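Frequently asked questions about my submarine and navy pages

I get a fair few emails through this site, and a lot of them ask the same things, so I've finally put the answers in one spot. I'm a hobbyist with a long memory and too many shelves of books. I never served. If you want someone official, you'll need to look elsewhere!

What does this site cover?

Mostly diesel-electric and nuclear submarines, how they differ, and the old naval base at Drirkstead where my interest started. I grew up a short bike ride from the fence and used to sit on the sea wall waiting for something grey to come round the point. There's a bit on surface ships too, but my heart isn't in it and I think it shows.

What is a deterrence patrol, in plain words?

A submarine carrying nuclear missiles goes to sea, hides, and stays hidden. The idea is that anyone thinking about striking first has to reckon with a boat they can't find. Most of the crew won't know exactly where they are for a lot of the trip. They don't send messages out if they can help it, they just listen. It sounds terribly dull, and from what I've read it mostly is.

So does "nuclear submarine" mean it carries nuclear weapons?

No, and this is the question I get most. It usually means the boat is powered by a reactor. Plenty of nuclear submarines carry only torpedoes and conventional missiles. You'll see letters like SSN (nuclear powered attack boat) and SSBN (nuclear powered boat with ballistic missiles). The B is the one people are worried about.

Why bother with a reactor at all?

Air. A diesel boat has to come up near the surface and run its engines to recharge the batteries, and that's when it's easiest to catch. A reactor doesn't need air, so the boat can stay down until the food runs low. The trade-off is cost, and you also need people who've spent years learning how to look after the thing. Diesel boats on battery are wonderfully quiet though, and I'll defend them to anyone.

Are you for or against nuclear weapons?

I've gone back and forth on it my whole adult life. I think a country that has them should be able to explain to its own people what they're for, what they cost and who gets to say yes. I can admire the engineering and the patience of the crews and still wish the missiles weren't there. If you want a firm yes or no from me, I'm sorry, I haven't got one.

Where did the Drirkstead base pages go?

Still here! I moved them when I rebuilt the menu in March and broke half the links. Try the Places section. The page on the slipway is the longest, and the one on the canteen is the one people write to me about. If you land on a blank page, please tell me which link you clicked, as "it doesn't work" leaves me guessing.

What are the Ronel notebooks?

Ronel was a small engineering firm that did battery work for the base. When it closed, a box of workshop notebooks turned up at a clearance sale and I bought the lot for $50. I've been typing them up ever since, in the evenings, very slowly. They're full of cell readings, grumbles about late deliveries, and one page that is nothing but a recipe for pickled onions. No secrets in them, before you ask. I had them looked over by the local archive first and they were happy for me to carry on.

How many photos are in the gallery?

The counter says 2,051, but it includes duplicates I haven't cleared out yet. Some are very poor scans from when I owned a terrible scanner.

Can I use your photos?

If I took it, yes, with a link back. If it says "Rothe collection" underneath, no, I'm afraid. Those were lent to me on the understanding that they'd stay on this site, and I'd like to keep my word. School projects are fine for anything of mine and you don't need to ask.

Can you find out which boat my grandfather was on?

I can't, and I hate saying so. Service records are held by the government and usually only released to family. What I can do is help you read one once you've got it. The abbreviations are a nightmare and I've made a list, see the Records page.

Do you build models?

I do, badly. My big one is a diesel boat at 1:80 (a silly scale to choose, nothing else matches it) made from a Burkeo kit. I've colour matched the hull 2 times and it still looks too green in daylight. The masts are all scratch built. Please don't ask about the propeller.

Why don't you cover news as it happens?

I used to. Then I found that the first day's reports on anything to do with submarines are nearly always wrong about something, often the type of boat, and I'd spend the next week fixing my own page. Now I wait until the dust settles and write it up once.

Can I comment?

Comments are off, the spam got silly. Email works, and I answer most of them after 9 pm once the dishes are done.
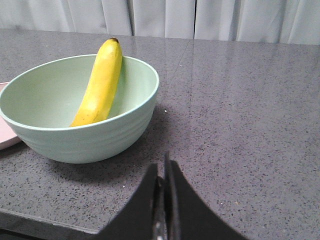
If you do write, put the name of the page in the subject line so I can find it, and send attachments as plain scans. I can't open half the formats people use. Corrections are very welcome, especially on the Drirkstead dates, where I've got two sources that flatly disagree and I've gone with the older one for now.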